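Table bits for the autumn supper

I've been meaning to put these up since Saturday! Sumathi Naidu and I are doing the tables for the Custville supper, and we've been trying out colours to see what sits well together.
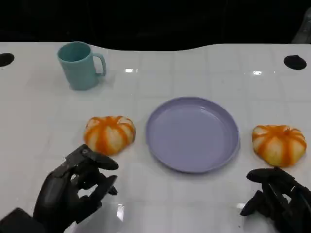 Lavender plate, teal mug and a pair of stripy pumpkins on the shiny white table.

I wasn't sure about purple with orange (Sumathi was, she always is), but I love it now – the pale colour on the pumpkins softens everything. They're only little, so there's still space for bread and elbows.

Next job is napkins. I'm leaning towards plain cream, Karthikeyan Hegde says mustard, and we've got 47 places to lay, so somebody had better decide soon. If you've any going spare, drop them round to Dandura before six!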